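Service Desk > Stationery and Classroom Supplies > Ticket 2409
Reading time: 2 minutes
Filed under: pencil cases, lids and hinges, returns

Status: closed
Raised by: Donal Keane, stores, Plescombe
Product: Jokitz hard pencil case, white
Supplier: Burnitz

Problem as reported

Lid will not stay shut once a marker is in the tray. It closes with a click when the case is empty. With a marker inside, it lifts again at the latch side as soon as the case is picked up. We have a delivery of 200 to hand out in September and I would like to know if the whole lot is faulty before I send them back.

First reply from the desk

Please open one case fully on a flat table, leave a single marker in the tray and tell us how it sits. Do not force the lid past upright – the hinge on this model is thin.
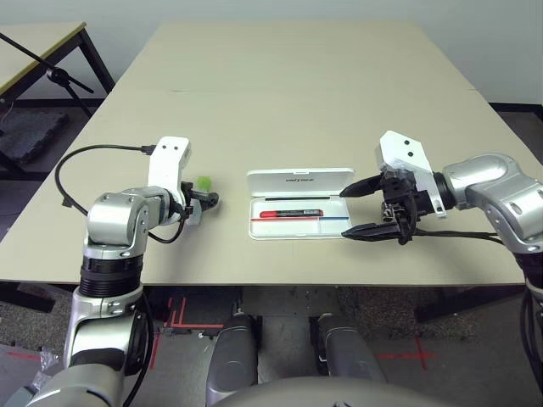 Case open on the table, one marker in the tray.

Checks carried out

1. Took everything out of the case and closed it. Lid held. Opened and closed it 8 times, same result each time.

2. Put the marker back, parallel to the hinge and close to it. Lid held.

3. Moved the marker to the front edge of the tray. Lid sprang up. The pocket clip was pressing on the inside of the lid.

4. Turned the marker so the clip faced down. Lid held, but only just. A knock on the table opened it.

5. Tried a second case from the same box. No difference between them.

Donal also asked whether something had been left in the case at the factory, as he could see a dark line inside.
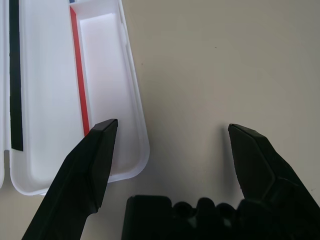

We asked him to run a fingernail along the hinge side of the tray and check for grit or scraps of packing. He found a bit of cardboard dust in one corner and wiped it out with a dry cloth. The lid behaved the same afterwards, so dirt was ruled out.

He then borrowed a slimmer marker from the Kinsella range and tried that in the front of the tray. Lid held through every knock. The standard marker went back in and the lid opened again on the second try.

Cause

Clearance. The tray is shallow, and a thick marker with its clip facing up leaves no room at the front edge. The latch itself closes properly.

Fix

Keep thick markers at the back of the tray, clip down. Slim pens can go anywhere. Donal has written this on a note for the classrooms and is keeping the delivery. Burnitz have been told and may look at a deeper tray – no date given. 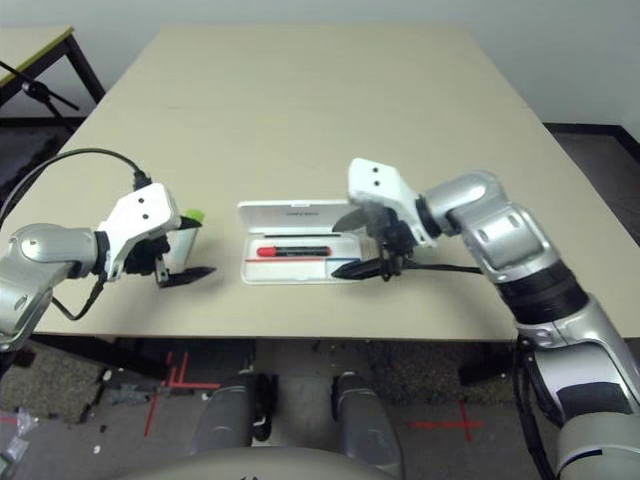 Can the lid be bent slightly to give more room?
Leave it as it is. Bending puts strain on the hinge, and Burnitz will not replace a case with a split hinge.

Ticket closed by the desk on Sunday. Reopen under the same number if the latch stops clicking with the case empty.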